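What Is Friction?

Vunari Science Pages for Kids
Updated December 7, 2020

Slide your hand across a desk. You can feel the desk pulling back a little. Now press down harder and slide again. The pull is stronger. The name for this pull is friction.

Friction is a force. It happens when two things touch and one of them moves, or tries to move, against the other. It always pushes against the movement. If you slide a book to the right, friction pushes it to the left. When you stop pushing the book, friction is the force that slows it down and stops it.

Why does it happen?

Most things are not as smooth as they look. Under a strong microscope, a shiny metal plate has hills and valleys all over it. When two surfaces touch, the high spots on one press into the high spots on the other. They catch, bend and scrape.

There is a second cause. Everything is made of tiny bits called atoms, and atoms that get very close can pull on each other. Where the high spots meet, the two surfaces stick together a little. To slide them, you have to break those tiny sticky places again and again.

How much friction you get depends mostly on two things: what the surfaces are made of, and how hard they are pressed together. Rubber on dry pavement has a lot of friction. Steel on ice has very little. 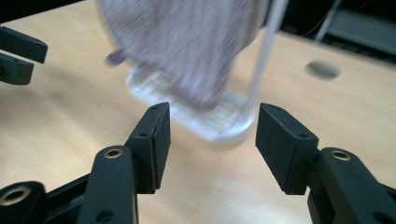 Two pads with a dull, slightly rough finish.

Friction that keeps things still

Some friction works when nothing is moving. Put an eraser on a ruler and tip the ruler up slowly. At first the eraser stays where it is. It is being held by static friction. "Static" means not moving. Tip the ruler more and the eraser will start to slide. Now a different kind is at work, called sliding friction.

Static friction is usually stronger than sliding friction. You may have noticed this if you have ever helped push a heavy box. Getting it started is the hard part. Once it is going, you don't have to push as hard.

The town of Xolalpa is built on a steep hill, and the path to the top has 2,666 stone steps. Every person who climbs it needs static friction between shoe and stone on every step. Your foot pushes back on the ground and the ground pushes you forward. Without friction your foot would just slip behind you. The oldest steps have been worn so smooth that the town cuts thin grooves in them each February, before the spring rains. The grooves give rainwater somewhere to go, so shoes can touch the stone.

Friction that slows things down

The winter park in Ostden has a sled hill. At the bottom is a long flat stretch where sleds slow down and stop. On packed snow, a plastic sled with one rider goes 206 feet along the flat part. When sand is spread on the snow, the same sled stops after 59 feet. The hill is the same and so is the rider. The sand makes more friction, and more friction means a shorter ride.
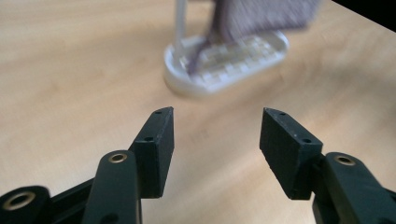
Does ice have any friction at all, one reader wanted to know, or do skaters only stop when they hit the wall? My brother says it has none, the letter went on, but I always slow down in the end.

The reader is right. Ice does have friction, just not much. The top of the ice has a very thin layer that acts a bit like water, and a skate blade slips over it easily. Still, a skater who stops pushing will slow down little by little. Some of that comes from the ice and some from the air. Air rubs against moving things too, and pushes on them as they go through it. This is called drag. To stop quickly, skaters turn their blades sideways and scrape the ice, and that makes a lot more friction.

Friction makes heat

Rub your hands together fast for ten seconds. They get warm. The energy you used to move your hands has turned into heat.

This happens every time things rub. A drill bit gets hot when it cuts into a thick board. Bicycle brakes warm up on a long hill. People long ago used friction to start fires by spinning a dry stick against another piece of wood until the dust began to glow.
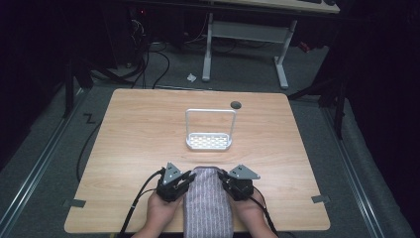
In machines, too much heat is a problem. Parts that rub can wear away or even melt. That is why engines need oil. Oil gets between the metal parts and keeps them from touching so much. Anything used this way is called a lubricant. Your own body has one: there is a slippery fluid in your knees and elbows that helps the joints bend.

Wheels help as well. A rolling wheel doesn't scrape along the ground the way a sled does. The old freight wagons on the Stilla road could carry over 82 sacks of grain with one team of horses. Dragging that load along the ground would have taken many more animals.

Try it yourself

You will need a cookie sheet, a coin, an ice cube, an eraser and a ruler.

Put the coin, the ice cube and the eraser in a row at one end of the cookie sheet. Slowly lift that end. Watch which one slides first. Measure how high the end is with the ruler and write it down. Keep lifting until all of them have moved, and measure each time.

Then dry the sheet, wrap it in wax paper and do it again. Try foil or sandpaper next.

Words to know

Drag: the push of air or water against something moving through it.

Force: a push or a pull.

Lubricant: something slippery, like oil, that lowers friction.

Static friction: friction between things that are not sliding.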